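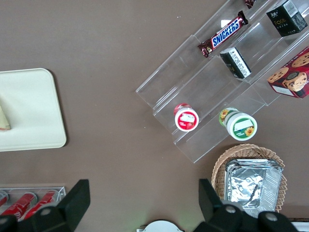 Progress report on the Drikport oral history translation project
Submitted to the Acuña Fund, 4 May 2017

Since our last report in December we have moved from transcribing to translating, and we are very happy with how it is going. Of the 200 recorded interviews in the collection, 93 now have a full English translation that has been checked by a second reader. The Spanish interviews are furthest along. The Portuguese ones started later, as planned, and are catching up fast now that the glossary is in place.

The glossary deserves a paragraph of its own! It began as a shared page of boat words and nicknames for streets, and it has grown to 2,164 entries. Each one gives the term as the speaker said it, the spelling we settled on, and one or more English versions with a line from a recording. Translators add to it as they work, and our editor goes through the new entries every other week. We had not expected so many words for bad weather. Two of our translators argued over one of them for most of a month, and the entry is much better for it.

Detorel has finished its part of the work, which was cleaning up the audio on the oldest tapes. Six of those had been marked as unusable in the original plan. Four can now be followed from start to finish, and we would like to add them to the translation list if you agree. The other two still drop out in places, and the transcripts will say so where it happens. 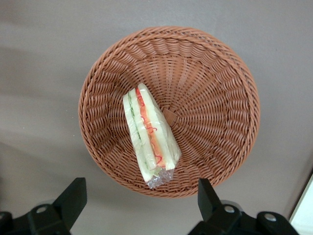 The style guide has also changed. In the first batch we smoothed over repeated words and half-finished sentences, and when families read the drafts they told us the speakers no longer sounded like themselves. We have gone back and put much of that in again – pauses, corrections, the odd song lyric left in the original with a note underneath. It took around 6 weeks and put us a little behind, but the new versions are a pleasure to read.

Nitetti is building the website where the audio and both texts will sit side by side. A test page with five interviews is up and working, though accented letters in the search box still give trouble.

Spending is within budget on every line except second reading, where the rework cost more than we had set aside. We ask to move the unspent travel money across to cover it. No extra funds are needed.

Next we will finish the Spanish interviews, bring the Portuguese second reader up to full hours, and send you a link to the test page along with the current glossary.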